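Please Let Me Keep My "Since"
by Wubit Bogale

I edit the newsletter of a small import company, Sunham, and English is my third language. Every June we print the long issue, and every June I receive letters about the word "since."

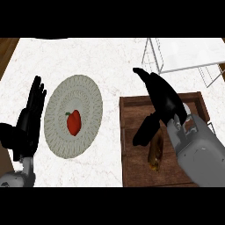
The complaint is always the same. A reader tells me that "since" may speak only of time, and that for a reason I must write "because." This year one gentleman from Movalport sent me 2 pages on the matter. My issue had 2,836 words in it, and he had found the four places.

I learned my English from grammar books, so I have great respect for rules. When I was a student in Yilma I copied more than 200 of them into a notebook by hand. But this one I did not find in any book I owned. Good writers have used "since" for a reason for centuries, and the dictionaries on my shelf give both meanings without a warning.

I agree that there is sometimes a real problem. "Since we moved the office, we have had no visitors" can be read in two ways, and in such a sentence I change the word. This is a question of being clear to the reader, and I take it seriously. But "Since you asked, I will tell you" confuses no person I have met.

What troubles me is how a useful caution becomes a law. Somebody hears it from a teacher, repeats it with confidence, and a learner like me spends years being afraid of an ordinary word. I would prefer that we spend this energy on the sentences which truly cannot be understood — our shipping terms, for example, have several of them, and I have never received one letter about those.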